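The Survey of Uvton

The town of Uvton was measured twice. The first survey, filed by the Bunditz office in October, gave the length of the main street as 2,391 feet. The second, made by Kashyap & Favis with a newer chain, gave 3,467.

Both crews had started at the well and stopped at the church door.

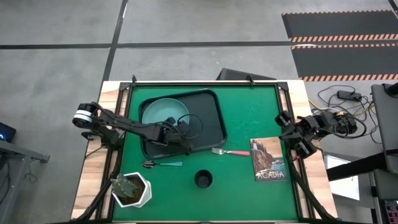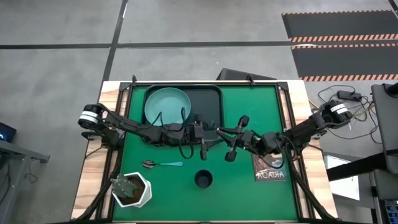 Green mat and pale wood, in both views.

The clerk entered both figures and requested an explanation. Bunditz replied that its chain had been checked against the county standard. Kashyap & Favis replied in the same words. The clerk then walked the street with a wheel that clicked at each yard. He kept the clicks in a notebook and stopped writing when the page was full. He had not reached the church.

He slept that night at the boarding house, number 91, on the left side. In the morning he could see the well from his window and, past it, the field where the street had ended when he was a boy.

His report ran to one page. It recommended that the length be recorded as 1,000 feet for tax purposes and that the residents be asked to walk at a normal pace. The council approved it. The remaining street was listed under repairs, with no date given, and the clerk set out for the church to post the notice.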